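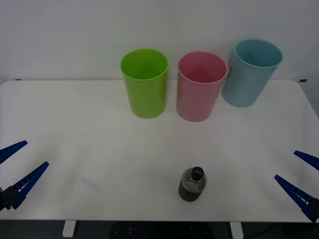
Attachment 1: two-arm cell, both grippers open, cups and bottle set out.

Ticket title: Lower success rate on bottle placement after change of policy
Project: Skurkusero
Opened by: Araba Quansah, Tuesday, June 7, 2022
Assigned to: Tetteh Quartey
Status: Awaiting retest

Reported fault
The policy trained in March completed 70 per cent of trials with the three cups at the back of the table. The present policy, trained on the same demonstrations with a longer action sequence, completes about 40 per cent. Most failures occur when the arm commits to a cup before the bottle has been grasped.

Investigation
T. Quartey replayed 15 failed trials. Calibration was within tolerance for both arms. The order of the cups was found to be fixed throughout the training data — the instruction naming a colour may therefore have had little influence on the result.

Action requested
K. Mahama is asked to collect further demonstrations with the cup order changed between trials, and to restore the shorter action sequence for comparison. The two changes must be tested separately. Results should be entered under this ticket before the Abubakari evaluation is scheduled.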